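Fetonbridge held its spring open day in March at the Sotari building. The following posts summarize the visit for those who were unable to attend. (Thread)

The doors opened at 9:30 a.m. and 183 visitors signed in before closing. This was our first open day to include the manipulation laboratory on the upper floor, and we thank the building staff for extending the elevator hours.

Dionysis Margaritis opened the morning with a short talk on why two-armed work remains difficult for robots. Each arm must know what the other is doing, and an object held at both ends leaves little room for error.

Laboratory tours were led by Marjan Amini and Yhon Tamayo in small groups. Each tour lasted 45 minutes. Groups were kept behind the yellow line while the arms were powered, and we are grateful to all visitors, including the younger ones, for respecting it.

The tours centered on the handling of everyday tools. A wooden mallet was used throughout the day. Its weight sits almost entirely in the head, so the choice of where to grip it matters a great deal.

Visitors asked why the laboratory does not work with a simpler shape, such as a block. Ms. Amini replied that blocks were the subject of last year's work, and that a tool with a handle raises questions a block does not.

The mallet in the grippers:

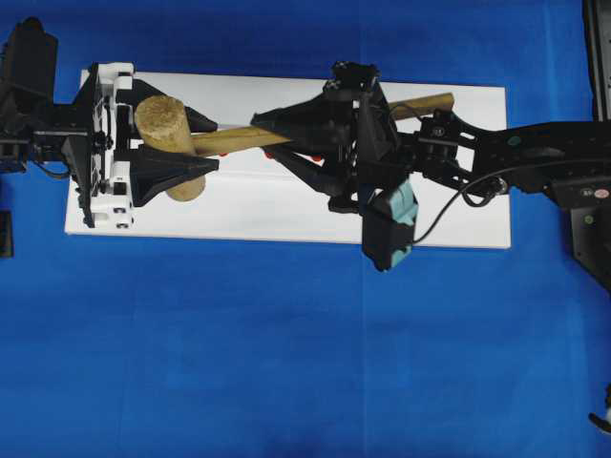
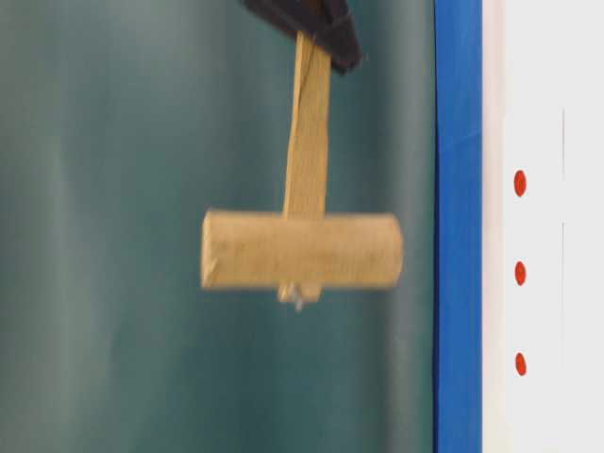 Several guests from local schools asked about speed. Mr. Tamayo explained that the arms are run well below their limits when guests are present, and that the same settings are used whenever a new task is introduced.

In the afternoon, Ineke Claeys presented the Hanine project, our joint program with Sosa on tool handling for small repair workshops. The program has two years remaining. Workshop owners who wish to suggest tasks may write to the project office through the Fetonbridge website.

Apostolos Pappas then took questions on training and employment. Applications for the summer technician placements are open until the end of next month. Prior experience with robots is not required, but applicants should be comfortable with hand tools.

A correction to the printed program: the Hanine talk was listed for Room 2 and was held in the main hall. We regret the inconvenience to those who waited upstairs. The slides will be sent on request.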